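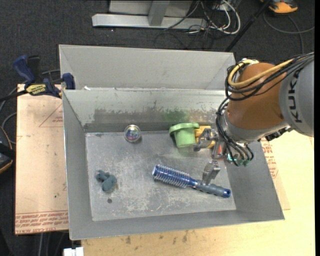
Two-finger gripper slips on round objects in a metal bin

Posted by Henok Tekleab, 4 September 2022

I'm setting up bin picking in a shared workshop and I lose most of my grasps on anything cylindrical. The arm is a secondhand KUKA, the bin is bare gray metal with sloping side walls, and it sits on a wooden tabletop with one bar clamp at a corner. The worst item is a round hairbrush. If the lower finger comes in near the point where the handle meets the barrel, the brush rolls or pivots before the other finger makes contact. A small transparent ball near the back wall fails the same way. A lumpy toy figure picks fine almost every time.

Closing speed is set to 60 in my script and the stop threshold to 39, both in the controller's own units. I have 3,093 logged attempts. The grasp planner is one I wrote, called Vunum, and it works from the outline of the object seen from above. It picks the narrowest section it can find.

Would rubber pads fix this, or is the approach wrong? I would like to keep the bin if possible.

Lindiwe Zulu

Your planner is choosing the wrong feature. On a hairbrush the narrowest section is the neck, and the neck is tapered. Two flat fingers closing on a taper push the part along its axis toward the thin end. If the contact is also away from the center of mass, it pivots.

Do these in order.

Center the fingers before closing. If the lower finger arrives first, it pushes the part across the floor until something stops it. Offset the approach so both fingers touch together, or close in two stages: fast to a small gap, stop, take a new image, then close slowly. I would halve your closing speed for the second stage.

Score candidates on how parallel the two edges are as well as on width. Reject anything over a few degrees. On the brush that should move the grasp to the grip section, away from the neck.

Then add pads. Thin silicone sheet glued to the fingertips is enough. If you put pads on first, they will hide part of the planner error and your log will be harder to read.

For the ball, check clearance to the wall. A finger that touches the wall on the way down will trip your stop threshold early, and the controller will report a closed grasp with nothing in it. Slide the ball toward the middle of the floor with one finger and then pick.

Also, one clamp on one corner lets the bin rotate under side load. A second one at the opposite corner costs very little. Recheck the bin position against the arm base afterward.

Morenike Adeyemi

Just put a foam mat in the bottom. We did that at Kilwood and the rolling stopped.

Onyekachi Nwankwo

Foam helps with rolling but it changes the floor height, and it compresses, so the height is no longer one number. If you use it, add the thickness to your floor offset and leave margin under the fingertips.

One thing to add to Lindiwe's list. Bare metal reflects, and an outline taken from above can pick up a highlight on the wall as part of an object. Save the outline for the next 300 attempts and look at the failures by eye before changing any hardware. On my own cell a third of what I had logged as slips were bad outlines. Matte gray paint on the inner walls fixed most of them. Let it cure fully or the fingers will lift it.

Henok Tekleab

Edge scoring is in and the grasp has moved to the grip section. Second clamp is on. I have not tried paint or foam. The ball is still a problem at the back wall, so the sliding move is next.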